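We use cookies to keep you logged in and to remember which threads you've read. OK / Manage

Student projects > Umix build log, the kitchen round
Started in January by wobblybench

wobblybench
Right, time for an update from the Pistivville lot, seeing as I promised one and then vanished into coursework. For anyone new, Umix is our college club's entry for the simulated kitchen challenge. You get a two-armed robot with proper hands, a worktop with food on it, and an instruction in plain words. Ours for this round is the lemon and eggplant one (I know, aubergine, but the task sheet says eggplant and so does all our code, so I've given up).

We've got 316 practice runs saved now and I've been going through them in the evenings with a cup of tea. The lemon is miles ahead of everything else. I can get a decent hold on it most times I drive, and the trained version is starting to copy that. The eggplant is a pig. It's long, it's fat at one end, and if you pinch it in the wrong place it swings round and you've lost it.

I've stuck a couple of stills in the next bit so you can see what we're working with.

41 of those runs were driven by me and the rest are shared out between the others, so there's a fair mix of styles in there. Maybe too much of a mix? That's my question really. Do we keep everyone's driving or pick one person's and stick to it?

tinribs
Keep the mix! We did one driver only last year at Fisivby and the thing learned all his bad habits, including a weird little wiggle before every grab. Post the stills then, you've forgotten them.

wobblybench
Oops, so I have. Same worktop in both, lemon in the right hand in the first one.
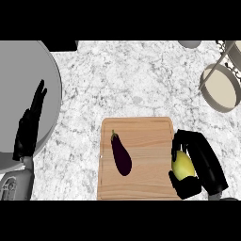
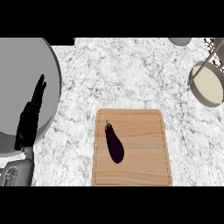 Re: Umix build log, the kitchen round

tinribs
Oh nice, that's a good wrap on the lemon, fingers over and thumb under. Ours always tried to pick it up with the tips like it was something nasty off the floor.

I'd look at the left hand though. It's up over the big grey plate in both, and the eggplant's lying over on the board. That's a long way to come across if you want the left to do the eggplant. What's your resting position?

wobblybench
Pretty much that, yeah. We picked it so the two hands wouldn't clash over the board. We had loads of clashes in the autumn and I got fed up with resetting.

mossy_gearbox
Going to disagree with tinribs on the mixed driving. With a few thousand runs, fine, mix away. With 316 you're asking it to average out people who do the job in different ways, and the average of two good grabs can be a rubbish grab. I'd take your own 41, get everyone else to watch them, and then record more in the same style.

tinribs
But then it only knows one way in! Nudge the eggplant a bit and it's stuck.

mossy_gearbox
So nudge the eggplant while you're recording. You want variety in where things start. Variety in how somebody waggles the controls is no use to anyone.

tinribs
Hmm. I'll give you half of that.

bramblejam
Lurker here, first year, we're doing the same challenge with 13 of us sharing one login (pray for us). Can I ask something basic? Does the angle of the eggplant matter much? Yours is on a slant in both pictures and we've been setting ours dead straight every time.

wobblybench
Not basic at all! It matters loads for us. With the narrow end pointing up and a bit left I have to turn the wrist before I come down, and I kept forgetting to. I'd change the angle between runs if your setup lets you. We were lazy about it at the start and I'm paying for that now.

bramblejam
Ta, will try that. Is there anything written down about wrist angles or is it all trial and error?

mossy_gearbox
The Ásgeirsdóttir notes, they're pinned in the resources section. Skip the first half, it's all maths. The bit on reaching for long objects is very readable.

wobblybench
Seconded. OK, plan for me is to sort the runs by driver, train once on mine and once on everything, and see which does better over 100 tries each. I'm still betting on the mix, sorry mossy.

mossy_gearbox
Use the same starting positions for both or I'm not accepting the result.

wobblybench
Fine, fine. Will post numbers when it's done, the college machine is painfully slow so don't hold your breath.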